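## 3. Entorno experimental y tarea de clasificación

La tarea que los estudiantes eligieron para el proyecto Ceritz parece sencilla cuando se enuncia en voz alta: recoger ladrillos de construcción esparcidos sobre una mesa y guardarlos por color. En la práctica resultó ser un banco de pruebas magnífico, y buena parte del entusiasmo del grupo durante el semestre vino de descubrir cuántos problemas distintos caben en un gesto tan cotidiano. En esta sección describimos la cabina, el reparto de trabajo entre los dos brazos y el protocolo de recogida de demostraciones.

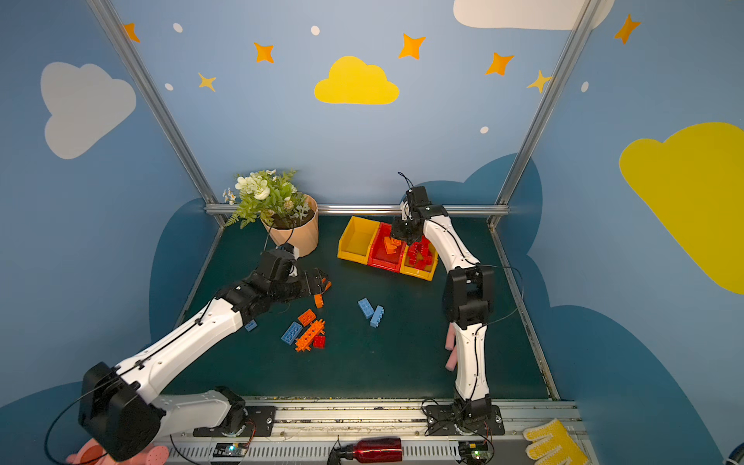
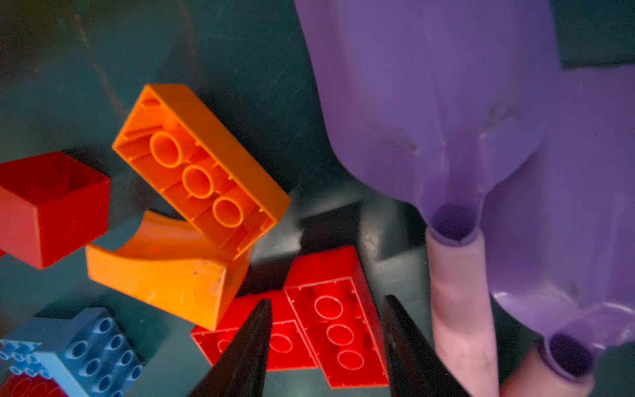

**Figura 2.** Tarea de clasificación de ladrillos. Primera imagen: vista general de la cabina con los dos brazos y los contenedores al fondo. Segunda imagen: vista cercana desde la pinza, con ladrillos naranjas y rojos entre las piezas.

### 3.1. La cabina

Los dos brazos van montados sobre un raíl de aluminio en el borde delantero de la mesa (Fig. 2, primera imagen). Esta disposición fue la tercera que probamos. En las dos anteriores los brazos quedaban enfrentados, y los alumnos pasaban más tiempo evitando choques que enseñando la tarea. Con ambas bases en el mismo lado, el operador ve la mesa desde una posición parecida a la de los robots, y la curva de aprendizaje se acortó de forma evidente desde la primera sesión.

La decoración de las paredes, con nubes, estrellas y puntos sobre fondo azul claro, fue propuesta por los propios estudiantes. Tiene además una consecuencia experimental que nos interesa mucho: el fondo no es uniforme, de modo que un modelo visual entrenado aquí no puede apoyarse en un contraste limpio entre objeto y pared. Por la misma razón se mantienen en el espacio de trabajo objetos ajenos a la tarea, como la maceta con la planta artificial situada junto a los contenedores. El equipo de Ilídio Barreto, que coordinó la asignatura, los llama «vecinos», y el nombre se quedó en todos nuestros cuadernos.

### 3.2. Piezas y criterios de color

El criterio de clasificación es el color del ladrillo, nunca el del contenedor. En la primera imagen de la Fig. 2, por ejemplo, el contenedor rojo guarda ladrillos naranjas y uno de los amarillos está lleno de ladrillos rojos. La discordancia es deliberada: queríamos comprobar si la política aprendida asocia cada pieza con una posición o si toma el atajo de emparejar colores iguales. Fue una idea de los alumnos de segundo curso, y nos parece una de las mejores decisiones de todo el proyecto.

El rojo y el naranja dieron las discusiones más vivas. Bajo la iluminación de la cabina, las zonas en sombra de una pieza naranja se acercan bastante al rojo en la cámara de muñeca, sobre todo cuando el ladrillo descansa boca abajo y lo que se ve es su interior (Fig. 2, segunda imagen). Para estas poses añadimos una categoría propia en el etiquetado, «invertida», que al principio no estaba prevista.

### 3.3. Agarre en agrupaciones

Los ladrillos aislados apenas plantean dificultad. El caso interesante aparece cuando dos piezas se solapan, como los dos ladrillos rojos próximos a los dedos de la pinza en la segunda imagen. Si los dedos descienden sin corregir la orientación, es fácil atrapar un borde de cada pieza o empujar la de abajo. Los operadores desarrollaron por su cuenta una estrategia que no figuraba en el guion – girar la muñeca hasta alinearla con el eje largo de la pieza superior y bajar despacio – y nos alegró ver que la mantenían de forma consistente entre turnos.

La cámara de muñeca es imprescindible en esta fase. Desde la vista general un grupo compacto se percibe como una sola mancha de color, mientras que de cerca se distinguen los tubos interiores, las aristas y el orden de apilamiento.

### 3.4. Recogida de demostraciones

Se recogieron 900 demostraciones por teleoperación con el programa Aretti, escrito en la asignatura del año anterior y ampliado para este trabajo. Participaron 20 estudiantes, organizados en turnos rotatorios, y cada disposición inicial de las piezas se repitió con tres operadores distintos para no ligar una configuración al estilo de una sola persona. El registro sincroniza las posiciones articulares, la apertura de las pinzas y las imágenes de las cámaras.

Las demostraciones fallidas también se conservaron. Cada una lleva una nota breve del operador y una de ocho etiquetas de error, entre ellas «agarre doble», «caída en tránsito» y «contenedor equivocado». Este subconjunto, que llamamos Ji, se excluye del entrenamiento principal y se utiliza en la sección 5 para evaluar el detector de fallos.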